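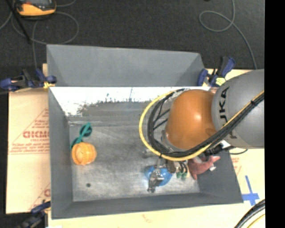 **Besdale, 16/10/2019**

The toy shelf at the Loureiro Street library is coming back, and I have spent two mornings on my knees getting ready for it, so forgive me if I go on a bit.

If you have small kids and have lived in town for any length of time you'll remember the shelf. It stood next to the picture books, you signed a card, you took a toy home, and you brought it back when everyone was sick of it. It closed when the roof over the children's corner started leaking, and the toys went into storage at Jesex, the moving company out on the Tetitz road. Well, the roof is fixed! The reopening is set for January, and the sorting has started now so there's time to wash things and find out what we still need.

The sorting is simple enough. Everything goes through a big gray bin, open at the top, a few toys at a time. Soft things get checked for seams and tags, hard things get checked for cracks, and anything with a string on it gets a second look. The bin is scuffed and streaky on the bottom and it's no beauty, but toys show up well against gray and you don't miss the little ones.

My favorite so far is the orange one that looks like a pumpkin, all ribs and roundness, with a paler circle on one side. I've already had an argument with Armindo Veloso about whether it belongs with the play food or with the holiday things. Armindo ran the old shelf for eleven years and he says holiday. I say a three-year-old will put it in a saucepan on day one, so play food. We've left it open for now. Then there's a teal-green item with a twisted strip and a dark loop on the end that neither of us could put a name to. If you recognize it, please come and tell us what it is, because at the moment its card says "green, twisty."

I also have a soft spot for the reddish-pink soft toy with the finny, pointed ends. It still has a little white tag. I'd call it a sea creature and leave it there. My nephew would call it a rocket. The round bright blue thing is easier, in the sense that I wrote "blue, round" and moved on.

Najwa Nasrallah is in charge of the lending side and she has changed a few of the rules, so listen up if you were a member before. You can take 2 toys per card (it used to be one), and you can keep them for 25 days. Fines are gone. If something gets lost you're asked to bring in another toy of about the same size, and that's the end of it. She told me she would rather see a toy come back chewed than have a family stay away over a missing wheel. I did ask about the jigsaws, because I know people will want to know. Jigsaws are staying out until somebody sits down and counts the pieces, and I'm sorry to say I looked at my shoes when she said it.

The other change is in the catalog. The old cards were in a shoebox and a good number of them got damp when the roof went, so the numbering starts over. Nuno Rocha has been typing up what could still be read, and the last number in the shoebox was 2541, which surprised all of us. Of course that's every toy that ever came through, including the ones that were thrown out or never came home. What is left in storage is a lot less, and a fair amount of it is doll clothes. Lots and lots of doll clothes, and hardly a doll to put them on!

So, what's wanted. I got the list from Najwa and it goes like this:

- dolls, any size, hair optional
- wooden blocks
- bath toys that can be opened and dried
- push-along things for new walkers
- play food, apart from bananas
- clear boxes with lids

And please hold back on the big plastic slides and playhouses. They're lovely but they won't fit through the side door, and Belmiro Bragança has measured it twice to be sure. Battery toys are fine if the battery cover has its screw. Stuffed animals are fine if they can go in a washing machine, so check the label before you bring Grandpa's old bear. Actual glass eyes can't be taken at all.

You can drop things off at the front desk whenever the library is open, or at the Jesex yard if you'd prefer to drive right up. Put small parts in a bag and tie it to the toy, if you can. A note saying what the thing is would be very welcome (see above, "green, twisty").

Washing happens in the staff kitchen, which is tiny, and there's a sign-up sheet on the door. It's a nice way to spend an hour and you get to see the toys before everybody else does. Custódio Coelho has promised soup for anyone who stays through lunch. He also repairs things, and if you have a wagon or a pull-along with a wobbly axle that you were about to throw out, let him see it first. He had a whole row of them on his windowsill when I stopped by, waiting for glue.

The shelf itself is going back to its old spot, with one more row at the bottom for the kids who can't reach. There's talk of painting it. I heard yellow from one person and "any color but yellow" from another, so we'll see. The opening date will go up on the library door as soon as the floor in the children's corner is finished, and old membership cards will still be good if you can find yours. If you can't, a new one takes a minute at the desk and doesn't cost anything.

I'll be back at the bin next week with the second load from storage. Armindo says there's a barn in there somewhere, with most of its animals.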